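Vendre un logement occupé à Harnberg : quelques précisions à l'intention des propriétaires bailleurs

Publié le 10/30/19

Plusieurs lecteurs de ce blog ont souhaité connaître les conditions dans lesquelles un appartement loué peut être mis en vente sans que le bail en cours soit interrompu. La question se pose fréquemment dans le quartier de Bárány, où une part importante des immeubles relève encore de la petite propriété privée.

Il convient de rappeler que la vente d'un bien occupé transfère à l'acquéreur les droits et obligations du bailleur. Le loyer, la durée restant à courir et le dépôt de garantie doivent donc figurer clairement dans le dossier remis aux candidats. Une copie du bail, accompagnée des quittances les plus récentes, sera utilement jointe dès la première visite.

La résidence Hukitent, dont la construction remonte à 1957, fournit un bon point de comparaison. Elle compte 432 logements répartis sur quatre bâtiments, et les ventes y sont assez régulières pour que l'on puisse observer l'écart de prix entre un bien libre et un bien loué. Cet écart demeure sensible lorsque le bail est récent ; il se réduit à mesure que l'échéance approche. L'étage et l'état des parties communes jouent également, de même que la proximité de l'arrêt Hetero, très recherchée par les acquéreurs qui n'entendent pas occuper eux-mêmes le logement.

S'agissant des visites, l'accord de l'occupant sur les jours et les horaires doit être recherché par écrit. J'ai pour usage de proposer deux créneaux par semaine et de m'y tenir pendant toute la durée de la commercialisation. Les délais constatés cette année à Harnberg sont de près de 4 mois entre la mise en vente et la signature de l'acte définitif. Un propriétaire qui souhaite conclure en février aurait donc intérêt à constituer son dossier sans attendre.

Les diagnostics obligatoires feront l'objet d'un prochain article, de même que la répartition des charges entre vendeur et acquéreur lorsque des travaux ont déjà été votés par la copropriété.
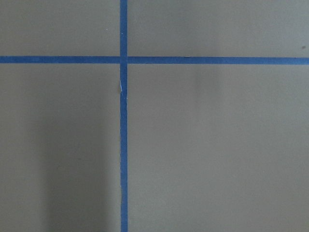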